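Stisano Folding Set

README

Contents

Stisano is a collection of photos and notes on folding everyday clothes on a flat table. It covers the 23 garments in the Pralon wardrobe list, from T-shirts and towels to pants and shorts. The notes follow the clothes: what the fabric is like, where the fold starts, and how the piece lies when it is put down.

Each garment has its own folder with a text file called notes.txt. The first line gives the garment type and the second gives the color. Everything after that is free text. Colors are written in plain words, so expect "dark teal" and "blue-green" for pieces that are close in shade. 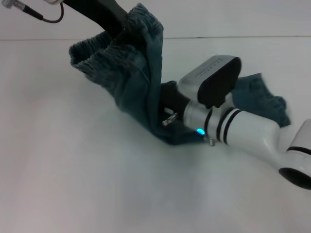
Dark teal ribbed fabric on a white tabletop, gathered at the waistband.

Elastic waistbands are listed under "gathered edges" in the notes. They pull the cloth in and leave ridges, so the top edge rarely lies straight. Measure the width with the band relaxed. Corduroy and other ribbed fabrics go under "textured," even when the ribs are fine.

Folder layout

garments/ one folder per piece
tables/ surface color and height
terms.txt the 40 words used in the notes

Known gaps

Seven garments have no fabric entry because the care label was missing. Two towels share a folder. Socks are not included.

Changes

August: the Barros notes were merged and the spelling of colors was made consistent. The older Faltance list is kept in the archive folder and is no longer updated.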